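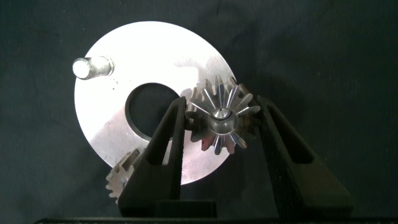 Progress report to the Torvik fund, second period
Project: Plullalia, shop-floor handling trials at Priltel
Covers the work from February through May

The question you funded us to answer is whether a machine can take over the small handling chores in a repair shop: sorting parts, kitting them for a job, and putting together simple assemblies before a person does the final fit. Our first report dealt with flat parts and fasteners. In this period we moved on to gears, and progress has been slower. A bevel gear is a good test of where things stand. Its teeth taper, the hub is domed, and polished steel throws back light in bright and dark streaks, so the arm has trouble telling where the part ends. When the gear overlaps the edge of the aluminum disc, with some teeth over bright metal and the rest over dark cloth, the system has to find one outline against two very different backgrounds.

Work completed

We ran 100 attempts on the gear task in the final configuration. Each attempt starts with the parts laid on the cloth in a new arrangement. The arm has to find the bevel gear, pick it up, and set it down in the tray for the next station. An attempt counts as a success only if no person touches the parts or the arm and the gear ends up in the right pocket.

The arm succeeded on its own in 26 of the attempts. In another 22 it picked up the gear but put it down in the wrong pocket or at an angle. The rest failed before or during the grip.

Those numbers are lower than we projected in the proposal. Flat washers and plates gave us much better results in the first period, and we assumed too much of that would carry over.

Where it fails

Most grip failures come from the fingers closing on the slope of the teeth. The gear turns a little as the fingers meet, and the arm reads the small shift as a completed grip. It then lifts and the gear stays behind. We tried a softer closing force, which reduced the turning but led to more drops on the way to the tray.

The second cause is glare. Under the shop's overhead lights the disc can wash out almost to white on one side, and the gear next to it is misjudged by enough to matter. Replacing the white bench covering with charcoal cloth helped with the parts that lie fully on the cloth. It did little for parts lying on other metal. We have ordered diffusers for the bench lights.

Crowding is the third. A spur gear lying close to the bevel gear limits how far the fingers can open, and the arm will sometimes push it aside or pick it up by mistake. A person doing this job moves the second gear out of the way without thinking. We have not taught the arm to do this and it was not in the plan for this period.

Comparison with hand work

The Priltel crew did the same task by hand with the same parts and trays. They made no errors we could find and were faster every time. For now the arm does not save them any work, and someone has to stand by while it runs. We want to be clear on this point, as the summary in our last report may have read as more hopeful than it should have.

The crew's main interest is in overnight kitting, when speed matters less. For that use, a slow arm would be acceptable. An arm that puts a gear in the wrong pocket would not, so the wrong placements worry them more than the missed grips. We have changed our priorities to match.

Household tasks

The proposal included a smaller line of work on home chores, based at the Graltenbridge site. This was limited to drawer sorting with kitchen utensils. The trial setup is ready and the arm there runs the same software, but we held off on scored attempts until the grip check is fixed. We expect the same false grips with anything that has a curved handle.

Budget and schedule

Spending is within the approved amount. The diffusers and a set of replacement fingertips came out of the parts line. We are behind schedule by 2 weeks, all of it due to the grip work, and we are not asking for additional money.

Plans for the next period

We will add a check after each lift to confirm that the gear is still held before the arm moves to the tray. We will repeat the full set of attempts with the diffusers in place and report the results in the same form, so the two sets can be compared. Clearing a neighboring part out of the way will be tried if time allows.

Scored drawer sorting at Graltenbridge will start once the lift check passes on the gear task. If it has not passed by the midpoint of the period, we will write to you and propose dropping the household work from this grant.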